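Livincombe 2: a review of a labeling tool that knows when you stopped paying attention

I have spent most of April looking at jewelry. Bracelets, mostly, plus pendants and an amount of knotted cord I would not have believed in March. All of it came through Livincombe 2, which is a program for reviewing and labeling robot demonstrations before you feed them to a policy, and which I bought with my own money after the old one ate a weekend of work.

The pitch is simple. You load your episodes, it lines up the camera streams with the gripper widths and poses, and it proposes cuts: reach, grasp, move, release. You agree or you argue. At the end it writes everything out in a format your training code can read, or in one it can't, if you leave the export box on its default setting. (Change the default. It's under Project, then Output, then a second tab also called Output.)

My test set was 100 episodes of sorting small jewelry into a tray, all with two grippers. I picked it because it's horrible. Cord has no fixed shape, beads are small and shiny, and half the time the thing you want is under the thing you don't.

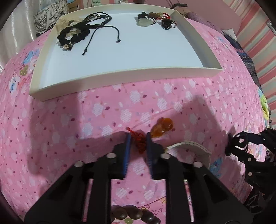
Last edited: April, after the 2.10 update (export section rewritten, complaint about scrolling left in)

With the red cord between the jaws and that orange pendant lying right beside them, a frame like this tells you quickly what an automatic labeler is made of. Is the pendant part of the grasp? Is it on the cord? Livincombe marked the target as "cord" and flagged the pendant as "near, uncertain," and I was impressed, as it's more or less what I would have written. Mamanport, which I used before, called the same moment "necklace" with total confidence and moved on with its life.

The contact detection is the best part. It looks at the width signal and the image together, so a jaw that closes on air doesn't get logged as a grasp. I checked every proposed cut by hand and had to move 46 of them over the full set. That sounds like a lot until you've done the job with Mamanport, where I gave up keeping score before lunch.

Patterned backgrounds are where it gets silly. My sessions had a pink printed cloth with flowers on it, and the segmenter loves flowers. It would put a neat mask around one and offer it to me as an object, politely, episode after episode. You can draw an ignore region, and the region is supposed to follow the cloth when the camera moves. It follows the way a cat follows: in its own time, from another room.

Two-gripper support works, mostly. Each arm gets its own track, and when one gripper shows up in the other's camera the program can mask it out. It does well on clear views and less well in dark corners, where a linkage and a heap of shadow look much the same. I turned masking off for the worst episodes and felt fine about it.

Now the attention thing. If you accept 10 cuts in a row too fast, a small box asks whether you'd like to take a break. The first time, I was offended. The second time, I found I had approved a release that was in fact my coffee timer going off and me hitting the space bar. I've left the feature on. I resent it.

Other gripes. The timeline scrolls the wrong way and there's no setting for it. Undo covers labels but not ignore regions, so a slip of the mouse means drawing the whole thing again. The Hetumari plug-in, for checking poses against a planned path, loads fine and then draws the path mirrored unless you tell it which hand is which, in a text file, in a folder it doesn't name.

Would I buy it again? Yes, for cloth, cord and other small misery. If your robot moves boxes from one shelf to another, the free tools will do and you can keep your money.

Recent reviews
Böttcher Teleop Bridge: good manual, strange fonts
Mamanport, one year on
Hetumari path checker, the standalone version
Force logging on a budget

Comments (3)

cablegland: The mirrored path thing cost me an entire afternoon. I thought I had mounted the arm backwards. I took the arm off.

tern_and_co: Does the ignore region survive an export? In the old version it came out as an object called "ignore" and our policy got quite good at finding it.

slowloop: Shift plus wheel scrolls the right way on mine. No idea if that's on purpose.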